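Girkden workshop members finish home-built gripper for everyday objects

For release: October

Members of the Girkden shared workshop have finished a hand-held gripper tool and are now using it to record how people pick up ordinary household things. The tool, named Nodum, was designed by Kacper Tomaszewski and assembled with Irén Szilágyi over 24 evenings at the workshop's benches.

Nodum has two black fingers with serrated edges, each backed by an orange-yellow ridged pad. The person using it closes the fingers by hand while a camera on the tool records the grasp. Small square markers on the brackets let the software work out how far apart the fingers are. The recordings will be used to train a small robot arm which Tomaszewski is building at home.

"I had the arm moving last winter and it could do very little," said Tomaszewski. "It could pick up a block if the block was where I told it to be. I wanted it to cope with the sort of thing that is lying about in a house."

The pair have set themselves a target of 3000 recorded grasps. The current list of objects covers shoes, soft toys, books and fabric storage bins, all handled on a round table with a black cloth hung behind it. Canvas shoes have taken the most time so far. The pads went through 9 versions before the two builders settled on the ridged pattern, and most of the earlier ones were dropped after trials with shoes.

"A shoe bends where you don't want it to," said Szilágyi. "If you take it by the side it folds, and if you take it by the toe it swings. We changed the spacing of the ridges, then the angle of the fingers, then the ridges again."

The brackets are bolted on so that a worn finger can be changed without taking the whole tool apart. The bolts and some of the bench stock were supplied by Ó Briain, the hardware shop next door to the workshop. The software for sorting the recordings was written by Szilágyi and is called Nundodine.

The workshop occupies a former joinery built in 1941 and is open to members in the evenings. Drawings for the fingers and brackets, with a parts list and assembly notes, can be had on request from the front desk. Members who would like to take a turn at recording should speak to Irén Szilágyi. No experience is needed, and each session lasts one hour. 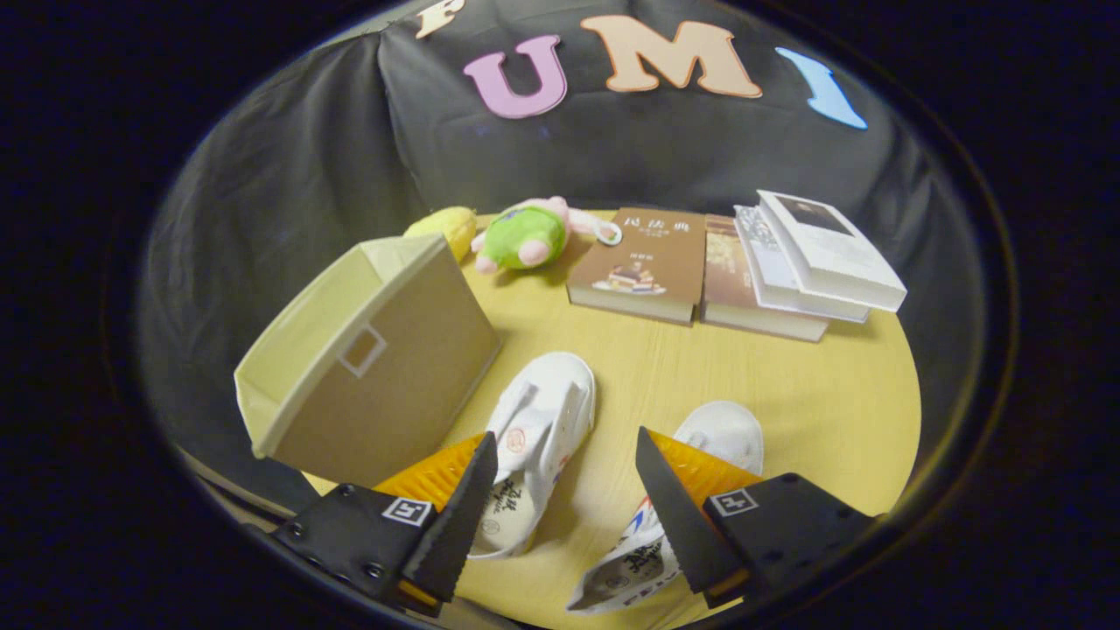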